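In Defense of the Empty Drawer

I have a fight going with my sister-in-law about a drawer. It started in April and we're both too stubborn to drop it, so I'm bringing it here, where I get to talk and she doesn't.

Parveen (that's her, Parveen Bukhari, hi Parveen) believes that an empty drawer is a waste of a drawer. She walks into my apartment, pulls things open like a customs officer, and when she finds one with nothing in it she looks at me with real pity. "You could put your batteries in there," she says. I could! I could also put in the takeout menus, the spare keys to places I no longer live, the tape measure that only goes up, never back in. I know exactly what would happen, because I lived that way for years.

In the old apartment on Bustamante I had one of those tall dressers with too many drawers, and every single one was full. When I moved out I dumped them on the bed to sort and it took me until 2 in the morning. Rubber bands fused into a lump. Four phone chargers for phones I'd thrown away. A receipt for 340 dollars that I had once turned the whole place upside down looking for, and which had been lying the entire time under a pile of birthday candles. I sat on the floor and ate crackers and thought, okay, no more of this.

So now I have less furniture, and the pieces I do have are small. I've gotten weirdly fond of the plain white cabinet, the kind with a square top and a drawer, that you can shove into a corner and forget. People are snobs about these. They want walnut, they want brass pulls, they want a story about an estate sale. I had a story piece once, an old sideboard I hauled home from Gendalley with my neighbor Prasert Phuthong, and the drawers stuck every summer so badly that I stopped keeping anything in them I might need before fall.

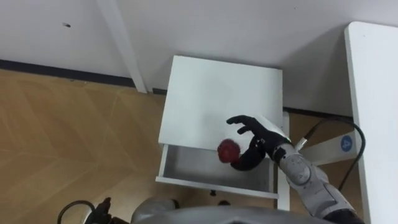

A small cabinet in a corner asks very little of you. You can wipe the top in one pass. You can move it by yourself without calling Prasert, who has been very nice about his back. And when it's white against the wall, the room feels bigger, or at least mine does, and at my square footage I'll take feelings.

But the drawer is the part I want to argue about. What I like is pulling it open and seeing the bottom of it. I like that if somebody hands me a thing, a piece of mail, a glove, an apple I don't feel like eating yet, there's a place it can go this minute and come out of again later. Parveen says the place for an apple is a bowl. Fine. I've owned a fruit bowl. By the end of the first week mine had two lemons in it and a screwdriver.

Her strongest point, and I'll give it to her, is money. Storage costs something. She read me a listing for a cabinet from Stillier that was 761 dollars, and said if I'd paid that I'd better be using every inch. Well, I didn't pay that! Mine was cheap and I carried it up the stairs under one arm. And I still think the math is off. We pay for floor we don't stand on and we don't panic about it. My parents kept a guest room made up for most of my childhood and it got slept in maybe at Christmas, and my mother loved that room more than any other in the house.

I also think the storage people have a lot to answer for. The last Pelero catalog I got had page after page of little trays and dividers, all so you can fit more stuff in the drawer you already filled. I bought a set once, back on Bustamante. The trays filled up, and then things started collecting on top of the trays.

I'm not a minimalist, by the way. My closet is a disgrace and I own something like a lifetime supply of gift bags. I just want one drawer that isn't doing a job. When life gets loud and I've got company coming at six and the counter is covered, I can sweep the whole mess in there and the place looks like an adult lives in it. Then the next day I take it all out again. (Mostly the next day.)

Parveen is coming over this weekend and I already know she'll head straight for it. I've thought about putting one battery in there for her to find.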